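The Samero Residence opened its common dining room in May with seating for 90 tenants. Before that, most residents of the building on Tatley Street ate alone in their apartments. The housing association that manages the property had studied the question for two years and concluded that a shared evening meal would do more for tenants than any further work on the lobby.

Thodoris Vrettos, director of resident services, describes the decision as a practical one. "We had a kitchen that met code and stood idle," he said. "The cost of opening it was lower than the cost of keeping it closed."

## Choosing the Tables

The association requested bids for long rectangular tables, which seat more people per square foot. Tenants who attended the planning meetings objected. Several had difficulty hearing across a long table, and others disliked being placed at the end of one. The final order, supplied by Jokix, was for round tables only.

Round tops have long been valued in small households as well, where a single piece must serve for meals, paperwork and sewing.

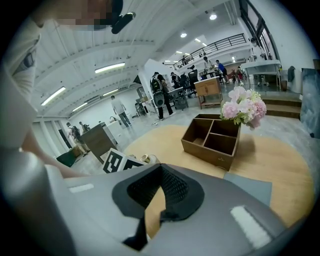
## Meals and Fees

Dinner is served in two sittings. Tenants pay a fixed monthly fee and may bring up to three guests, provided that the kitchen is informed by noon. The menu is prepared by Srisuk, a catering firm with a contract through next spring. Soup is offered at every sitting, and a meatless dish is always available.

The kitchen sent out 300 dinners in its first week. Ronaldo Barbosa, who manages the dining room, had planned for fewer and was obliged to borrow plates from the parish hall next door. The association has since bought its own.

Small dishes proved harder to settle. Residents asked for individual servings of salt, pickles and jam, and the kitchen asked for fewer items to wash. Shared dishes are now set out at the first sitting and refilled for the second.
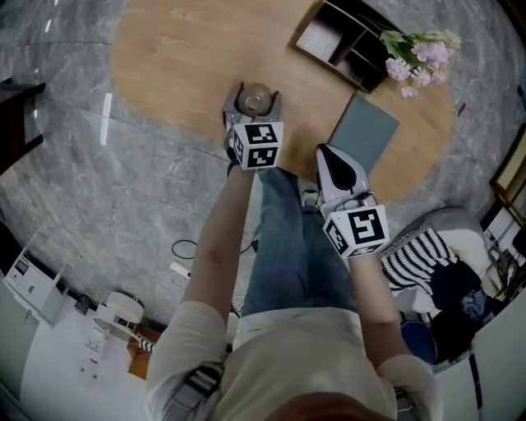
## Plans for the Coming Year

The association will review the monthly fee before the Srisuk contract ends. A proposal to add a weekend breakfast is under study, although staffing has not been approved. Tenants have also requested a later second sitting for those who work evening shifts, and Mr. Vrettos expects to present a revised schedule at the next general meeting.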